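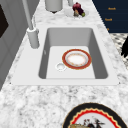 Does washing dishes in a filled basin use less water than washing under a running tap? In most of the households we metered it did, though the gap was smaller when the basin was filled more than twice for one load.

Figure 1. Basin with a single dinner plate (rendered).

3.2 Water use at the kitchen sink

Meters were fitted to the kitchen taps of 34 households in the Lekeck district. Each household kept a paper log of when dishes were washed and by which method. The meters stayed in place until the end of November and gave 2202 usable wash events. Events with no matching log entry were dropped before analysis.

We sorted the events into three groups: running tap, filled basin, and mixed. The mixed group was the hardest to define. Many people fill the basin for washing and then rinse under the tap -- some briefly, some for longer than the wash itself. We treated an event as mixed when the rinse made up more than a third of the total flow. Woo (Section 2) used a stricter cutoff, so the two sets of results should not be compared directly.

Load size mattered more than we had expected. For one or two items, nearly all households used the running tap, and filling a basin would have taken more water. The basin method came out ahead only with larger loads. Households in the older Deák buildings, where hot water is slow to arrive, let the tap run before starting whichever method they used. That water was counted in the totals.

Greasy pans were logged separately after the first week at the request of several households.

Filed under: Home & Domestic Water > Household Studies

Related items
Roxana Huaranga: Reading tap meters in shared buildings
Gil-soo Woo: Rinse time and habit
The Floronlow laundry survey

Contact the editors | © Skoltadell Papers, August 2018 | Back to top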